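Container Storage Project, Cluten – Progress Report

Our project looks at how lidded food containers can be kept in a small space on a worktop. The brief from Firkbridge allowed us 350 for materials, and we spent 123 of it on containers and boards.

We chose containers with blue or teal plastic lids that have latches or tabs at the rim. All the work was done on a white table.

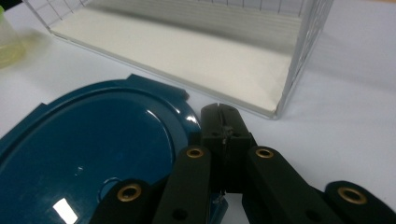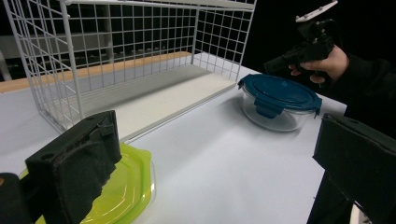
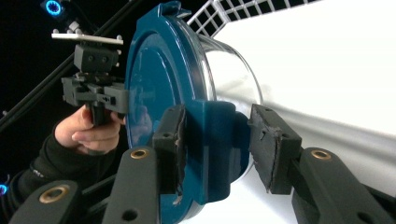
Containers and lids used in the storage project
Department of Product Design, Firkbridge

The rack has a flat white board as its floor. We tried it without one first and the smaller bases tipped between the rods. Glass and steel containers were both tested – the steel ones are lighter but show marks quickly.

Latches take up more room than we expected. In June we will measure the gap needed on each side and repeat the test with the Prarkomix shelf.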